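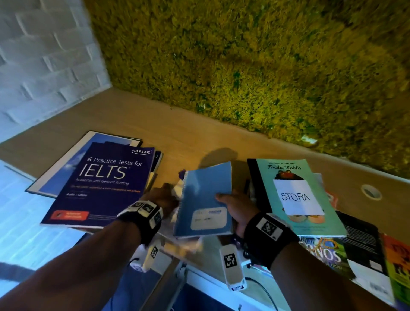

People wanted to try out the Skirkmont wrist kit (paid, and you get to sit down for most of it)

Hello! I'm looking for nine people to spend a fortnight of half days with us at Urdale, tidying desks, stacking books, packing bags and generally pottering about with a Skirkmont kit on their wrists. You don't need to know a thing about robots. If you can put a notebook back where it came from without knocking over the rest of the pile, you're more or less who I'm after.

A bit about the kit. Skirkmont is made by Pelletier and it goes on sale in January, to people who want to teach a robot arm to do a job by showing it how a person does it. You wear a strap on each wrist, with white panels printed with black and white square codes and a little sensor module hanging underneath, and you wear a camera on your head. Then you just do the job. The camera follows the codes, the software works out where your wrists have been, and after enough goes at it a robot has something to learn from. That's the idea, anyway, and I've seen it go well often enough to be quite keen.

Our part is the review. Urdale tests this sort of thing before schools, libraries and small workshops spend money on it, and the report goes out to our members whether the maker likes it or not. I've been wearing the kit myself for a while now and I've got opinions (the straps are comfy, the modules dangle more than I'd like, and I catch the left one on table edges if I'm not careful). But I'm one person with one pair of arms, and I've got used to it, which makes me a rotten judge of what it's like on day one. So that's where you come in.

What you'd be doing

Mostly sorting and moving ordinary things on a desk. Books are the main job, as the library members asked for them: paperbacks, hardbacks, notebooks, the odd children's book. You'd pick them up, turn them round, slide them out from under each other and put them down somewhere else. We do crinkly and floppy things as well, bags and wrappers and so on, and those are trickier than you'd think when you're trying to keep your wrists in view of the camera!

Each session is 2 hours with a proper break in the middle. Afterwards you fill in a short form and have a chat with me about how it went. I really do want the grumbles. If the strap itches, if you forget it's there, if the camera gives you a stiff neck, if the instructions that come in the box make no sense at all, please say so, and say it rudely if that's easier. I'll also ask you to put the whole lot on by yourself on the first morning using only the booklet, while I sit on my hands and don't help. (I found this bit maddening when it was my turn.)

Who I'd like to hear from

Anyone over eighteen, really. I'd love a good spread of hand and wrist sizes, because the straps come in one length and I want to find out who that leaves out. Left-handers, please do write in, I'm short of you. Same goes for people who wear a watch or bangles all the time and people who wear glasses, as the head camera sits close to them. If you've got sore wrists or a bad neck, talk to me first and we'll see whether it's sensible.

You don't need your own equipment. Short or close-fitting sleeves are best, so nothing flaps over the codes. I've lost a whole morning's recording to a big woolly cuff and I'm still cross about it.

What we record

The camera sees your hands, your forearms and whatever is in front of you. There's no need to look at a mirror or at anyone else, and sound is switched off. I go through every recording before it leaves the building, and you can ask for yours to be deleted at any point up to the report going out. Pelletier lent us the kits but don't get the names of anyone taking part, and they don't get to choose who I pick.

Pay and practical bits

It's £300 for the full run, paid at the end by bank transfer, plus bus or train fares if you keep your tickets. If you have to drop out partway you'll be paid for the sessions you've done. Mornings or afternoons, you choose, but please stick with the same one throughout.

We're in Room 408 at the Bikico building, and there's a lift. Tea and coffee are free and the biscuits are whatever I've remembered to buy.

How to put your name down

Use the form on the Urdale contact page and put "wrists" in the subject box. Tell me which hand you write with, whether you'd like mornings or afternoons, and anything I ought to know about getting you in and out of the building comfortably. No CV, please! Forms need to reach me by 15th October. I'll reply to everyone, including the people I can't fit in, and I'll keep a short reserve list in case somebody gets a cold.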